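克拉斯特盖特(Clastelgate)推出“茶歇收尾”上门整理服务,二月起接受预约

供媒体及社区公众号使用,可全文转载,也可以删着用 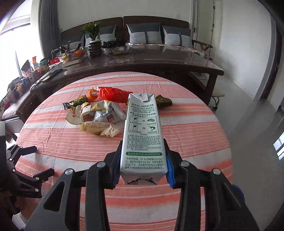
先说一句,我写新闻稿的水平很一般,同事让我写正式一点,我写了两遍都觉得不像自己在说话,干脆就照平时聊天的样子来了。我们这次要发布的服务叫“茶歇收尾”,管的就是客人走了以后、桌子还没恢复原样的那段时间。做聚会的公司很多,布置、订餐、拍照都有人抢着干,可是收桌子这件事一直是主人自己弯着腰弄到半夜。就拿一张铺了粉白条纹桌布的圆桌来说吧,桌上堆着红色塑料袋、撕开的纸质零食盒、几张皱巴巴的包装,一只印着“好牛奶！”的白绿色牛奶盒,底部已经压出了褶子,后面那张深色长木桌上还摆着葡萄和橙子。东西都不大,也谈不上多脏,可就是这种桌子最磨人,你站在旁边看半天,不知道先动哪一样。

我叫 Oluwaseun Eze,在克拉斯特盖特负责家居整理这一块。入行之前我在餐厅收过盘子,也在朋友家里收过无数次桌子,属于那种吃完饭坐不住的人(我妈说我这毛病像她)。去年我们陆陆续续接到不少客户的询问,问的都不是衣柜,也不是储藏室,问的是:“你们能不能过来把桌子收一收?”一开始我还以为是开玩笑,后来问的人多了,我就认真起来了!

服务内容是这样的。一次上门 2 小时,来两位整理员,收一张主桌和它周围的台面。我们自带分类袋、软布和几只带盖的盒子,客户家里什么都不用准备,把门打开就行。聚会规模以 30 人以内为限,再大的场子我们目前接不了,人手还没跟上,这个先跟大家交代清楚。二月预约的首批客户可以享受八折,名额 20 个,约满就恢复原价。

下面说说我们怎么收,这部分我最爱讲,也是我们内部吵得最厉害的部分。

第一步永远是饮料。桌上凡是盒装的、瓶装的,先一个个拿起来,倒空,冲一下。牛奶盒尤其要早处理,隔夜的奶味谁闻谁知道,到第二天再去拆那个尖顶,心情会很差。冲过以后把顶上折起来的部分展开,整只压扁,放进纸盒专用的袋子里。各个小区的回收规则不太一样,有的单独收饮料纸盒,有的跟纸类一起,我们上门前会先问物业,问不到就按客户家里平时的习惯来。

第二步是零食包装。很多人习惯抓起一大把直接塞进垃圾袋,我以前也这样,后来有一回在袋子底下摸出一整包没拆过的饼干,从此就改了。现在我们的规矩是每一个袋子都捏一捏。里头还有东西的,放到一边,用夹子封好,贴上一张小纸条写上日期;空的才进袋子。纸质的盒子要看一眼里面有没有油,干净的算纸,沾了油的就不算了。我们有位同事特别喜欢把空包装折成小方块,说这样省地方,我觉得她纯粹是手痒,不过袋子确实能多装不少。

第三步才轮到桌布。桌布千万别在桌上抖,碎屑会飞到椅子缝里,找都找不回来。我们的做法是四个角往中间收,圆桌布没有角,那就沿着边一段一段往里拢,拢成一个包袱,拿到阳台或者水池边上再打开。条纹桌布有个好处,碎屑不太显眼;也有个坏处,还是碎屑不太显眼,哈哈。所以收完以后要用手掌顺着条纹摸一遍,眼睛看漏的,手能摸出来。

第四步是旁边的长桌、边柜、茶水台。玻璃台面亮,窗边的光一照,每个手指印都清清楚楚。我们先把上面的东西挪到一边,水果归水果,书归书,电器放回客户原来放的地方,擦干净了再摆回去。请注意,是摆回去,整理员不替客户重新设计。以前有位整理员觉得花瓶换个位置更好看,就给换了,客户倒也没说什么,可是第二天打电话来问剪刀去哪儿了,原来剪刀平时就藏在花瓶后头。从那以后这一条就写进了培训手册。

水果要单独讲几句。葡萄如果还剩一大碗,别急着洗,洗了反而放不住,带着梗整串进冰箱,盒子底下垫一张厨房纸。橙子可以继续留在碗里,挑掉软的就好。切开过的水果我们会问客户要不要,不要的当场处理。这些话听着啰嗦,可上门的时候客户问得最多的就是吃的怎么办,比问收费的都多。

这次的收纳用品由 Storurari 提供,包括分类袋和带盖的盒子。我们试过好几家的袋子,最后选它,原因很朴素:口子够大,能自己站住,两只手都能腾出来干活。盒子有大小 5 种规格,最小的那种刚好放剩下的糖果和茶包。客户如果用着顺手,可以把盒子按成本价留下,不想要的我们带走清洗,绝不在现场推销。我自己最烦别人在我家里推销东西,所以这一条是我坚持要写进服务条款里的。

培训方面,我们跟 Yusuf 工作室合作,所有整理员上岗前都要在他们那里完成 5 天的课程。课程里有一半时间就是反复收同一张桌子,收完,摆乱,再收。我去上过一天,到下午的时候已经开始怀疑人生,但是第二天回家收自己的桌子,手真的快了很多!工作室的老师说话很直,有一次看完我叠的桌布,只说了一句“再来”,别的什么都没讲。

服务首先在 Cilthorpe 片区开放,我们的办公室就在那边,来回方便,出了问题我能自己骑车过去看。其他片区要看第一批做下来的情况,现在还不敢许诺。上门时间分下午和晚上两档,晚上最迟九点开始。有朋友问能不能凌晨来,因为他们家的聚会一般那个时候才散。我理解这个心情,可是邻居要睡觉,整理员也要睡觉,这种情况建议约第二天下午,我们把需要当晚先处理的几样东西列成一张小单子发给您,牛奶盒排在头一个。

再回答几个这段时间常被问到的事情。

有人问洗不洗碗。洗,但只洗这次聚会用过的,水池里攒了一个星期的那些,嗯,得另外算。

有人问家里有小孩、有老人在场要不要紧。完全不要紧,孩子想一起收我们也欢迎,给他一只小袋子,让他专门负责捡彩色的糖纸,通常比大人捡得还干净。

有人问桌上没吃完的零食整理员会不会吃。不会,我们有规定。客户硬塞的另说,但也要先登记,这个登记表目前记录最多的是橙子。

有人问盒子上印的热线、卡片、说明书之类的纸片要不要留。我们一律不替客户决定,凡是看起来可能有用的纸片都夹在一起,放在台面上显眼的位置,您有空了自己翻。小票也是这样,皱成团的我们会展开压平。

还有人问,收完了会不会拍照留底。默认不拍。客户想要前后对比的照片自己留着玩,我们可以用客户的手机帮忙拍一张,拍完就还给您。

预约的方法很简单,到克拉斯特盖特在 Cilthorpe 的门店登记,或者在我们的官方页面上填写“茶歇收尾”表单,写清楚聚会的大概人数、桌子的数量和结束时间。桌子如果超过一张,请在备注里写明,我们好多带几只袋子。确认消息会在当天发出,没收到的话请再催我们一下,我有时候真的会漏看。改期请提前一天说,临时有事也没关系,跟我们讲一声就行,头一次改期不收费。

媒体朋友如果想来现场看一看,也欢迎。我们会在门店里摆一张桌子,照着平常聚会后的样子堆上东西,您可以自己动手收一遍,再看整理员收一遍。茶水有,零食也有,吃完的包装请直接放在桌上,正好接着用。

关于克拉斯特盖特:我们是一家做家庭整理的小公司,原来的业务以厨房、玄关和儿童房为主,“茶歇收尾”是第一项按次上门的短时服务。

媒体联系人:Oluwaseun Eze,克拉斯特盖特家居整理部。来信请在标题里注明“茶歇收尾”,我一般下午回复。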